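Measuring and Reducing Glare on a Work Table

Written by Lilibeth Javier. Applies to fixed tables in small workshops, sewing rooms and home offices.

Glare on a work surface comes from two sources. Direct glare reaches the eye straight from the lamp. Reflected glare reaches the eye after bouncing off the table or off whatever is lying on it. The two are corrected differently, and it saves time to find out which one is present before moving anything.

The procedure below takes under an hour with a cheap light meter. A phone app will do for comparing one spot with another, but its absolute readings should not be trusted.

What you need

A light meter reading in lux
Masking tape and a pencil
A small flat mirror, hand size
A tape measure
A sheet of plain white paper

Step 1. Mark the table

Divide the working area into a grid with small tabs of masking tape, 20 centimeters apart. Skip the strip along the back edge if it is only used for storage. Number the tabs from the front left corner and copy the grid onto paper. The room at Galgate, where this method was worked out, has a window on the long wall, so the grid was measured twice: once at midday with the blinds open and once after dark.

Step 2. Take the background reading

Turn the task lamp off and leave the ceiling lights on. Lay the meter flat on each tab with the sensor facing up and stand back far enough that your body does not shade it. Write down each value. A reading near 200 lux is common in a domestic room with one ceiling fixture. It is adequate for sorting and packing, and too low for hand stitching or small print.

Step 3. Take the task reading

Turn the lamp on, wait 3 minutes for the output to settle, and repeat. For fine work, aim for 700 lux at the tabs you use most. If the brightest tab reads more than five times the dimmest tab inside the working area, the lamp is too low or too close. Raise the head a little at a time and measure again.

Step 4. Find the reflections

Sit in your normal position. Lay the mirror flat on the table and slide it from tab to tab. Wherever you can see the lamp in the mirror, a glossy item placed at that tab will throw the light back at you. Mark those tabs on the paper grid with an X.

Do the same with the items you normally handle. Glazed, enameled and polished surfaces are curved more often than flat, and a curved surface picks up a highlight from almost any angle. The mirror test will not predict these. Note which ones still shine when turned – they will need the lamp moved.

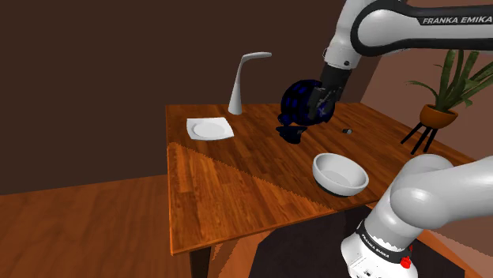
Step 5. Move the lamp

Place the base to the side of the working area, opposite your writing hand. The light should cross the table from left to right for a right-handed person. Keep the lower rim of the shade below eye level when seated, or tilt the head until the bulb is hidden. Repeat the mirror test. Most of the X marks should now fall outside the area you use.

Step 6. Treat the surface

If marks remain, cover the area with a matte mat. Uncoated felt and cork both work. Avoid clear vinyl, which reflects more than most varnished tabletops. The white paper can be used as a quick trial: lay it over the marked tab and check whether the discomfort goes away.

Step 7. Record the settings

Write the lamp position, head height and bulb type on the grid sheet and store it with the table. Repeat the readings after any bulb change.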